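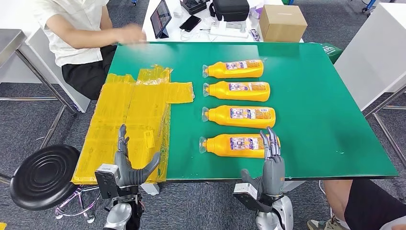 Four yellow bottles and some wrinkled plastic packaging on a green tabletop.

The Bottle by the Sink
How a household picks a squeeze bottle, keeps it filled and finally gets rid of it

Azucena Gallegos keeps her cleaning supplies on one shelf in the hall closet, and in December she took everything down to see what she had. Two bottles of the same floor cleaner were open. A third had dried around the nozzle and would not pour. Behind them was a multipack, still in its plastic, that she had forgotten buying.

Gallegos runs the housewares counter at Hamier, a store in Oltwood that stocks 347 kinds of bottled household product. She says her closet looks like most of her customers' closets.

"People buy the bottle they know," she said. "They know the color. They could find it in the dark."

Color does a lot of the work. Opaque bottles in yellow and orange stand out on a crowded shelf, and they hide how much is left, a regular complaint at the counter. Korell, a small bottler on the edge of town, tried a clear strip down the side of its 900-milliliter bottle two years ago. Customers liked it. The strip made the wall weaker at the seam, and the company went back to solid color after one season.

The cap matters more in daily use. A plain screw cap is cheap and rarely leaks, but it takes two hands. A flip cap can be opened with a thumb and tends to collect a crust around the hinge. A nozzle under a clear cover costs more, though the cover keeps lint off the opening and shows at a glance whether the tip is clogged. Gallegos soaks a clogged tip in warm water for 7 minutes and then pushes water through it from the inside. She does not use a pin, which can widen the hole.

Then there is the wrapping. Multipacks usually come in thin film, and the film is often the first thing to cause trouble at home. It tears badly, clings to the bottles and will not stay folded. Many curbside programs do not take it, so it has to go to a store drop-off bin or into the trash. Hamier puts its bin next to the carts, and it fills quickly before the holidays — mostly with wrap from paper towels and drinks.

Gallegos opens a multipack on a table. She slits the film along one short end, slides the bottles out and lays them on their sides, caps facing the same way. That makes it easy to check each cap for a loose thread before anything goes on a shelf. The film gets rolled up tight and pushed into an empty bag. 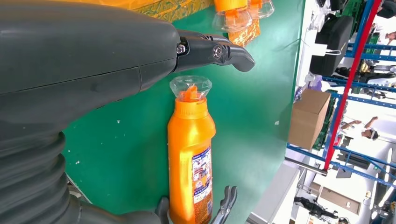 Should a bottle of cleaner be stored upright or on its side?

Upright is the better choice for anything with a nozzle. A bottle left on its side keeps liquid against the closure, and a slow leak can go unnoticed for weeks.

Refills are the other way to cut down on plastic. Sfeir, a shop two blocks from Hamier, sells dish soap and laundry liquid by weight and has filled 3,000 bottles since it opened. Customers bring their own. The staff ask that a bottle be rinsed, dried and used only for the product named on its label — mixing cleaners is dangerous, and an old label can mislead the next person who picks it up.

Gallegos now has one open bottle of floor cleaner in the closet. The multipack is on the shelf above it, out of its film, and she has written the month on each cap in marker.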